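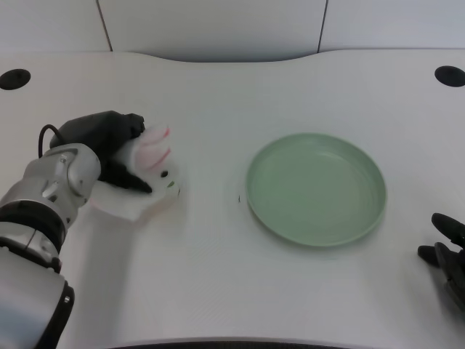 # How to plan the budget for a two-arm work cell

Many small teams begin with the price of the arms and add the other costs later. We made this mistake with our first cell at Siltier, so now I follow a fixed order, and I write it down for colleagues who must prepare a purchase request.

## Step 1: Write the task before you ask for prices

Take one task and describe it in one sentence. Ours was: "Pick up a soft toy from the table and put it on a plate." Send the same sentence to every supplier. When we sent only a list of parts to Reinholz and Driseck, the two offers were impossible to compare.
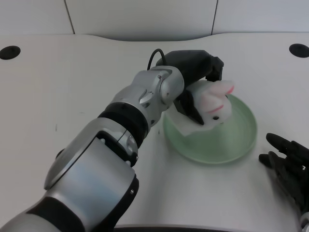

**Zenduvar workshop, February**

## Step 2: Separate the arm from the hand

Ask for the arm, the hand and the cables on separate lines. Hands wear out faster than arms in our experience, and you will want to know the price of one hand alone. Our request had these lines for small items:

- spare fingertips, one set: 288
- cable set, per arm: 369
- table with cable holes: 570

All amounts are in euros, without tax. Multiply the cable line by 2 if both arms are new – I forgot this once and had to ask for a second approval.

## Step 3: Plan the table and the wall behind it

Measure the reach of both arms on paper first, then choose the table. A plain, light surface is easy to clean, and small objects are easy to find on it. Check also where the holes for cables are. 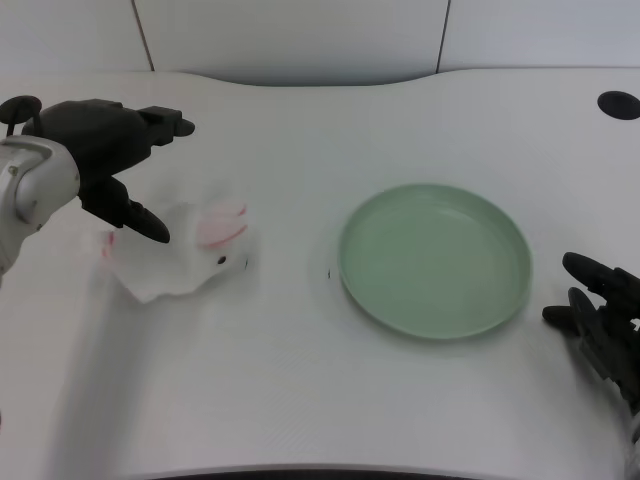

*Left gripper open over the plush rabbit, plate on the right.*

## Step 4: Buy cheap test objects

Put a small amount in the budget for things the robot will handle. Soft toys, cloths and plates cost very little, but without their own line somebody pays for them privately. Buy each object twice and keep the second one in a closed box.

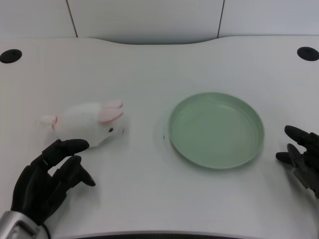

*Rabbit and green plate on the table, with one black hand at each side.*

## Step 5: Ask about delivery and service

Before you sign, get written answers to these questions:

1. Who pays the transport if a hand goes back for repair?
2. Is the training day included in the offer?
3. How long is the price valid?

Attach the answers to the purchase request, together with the task sentence from Step 1.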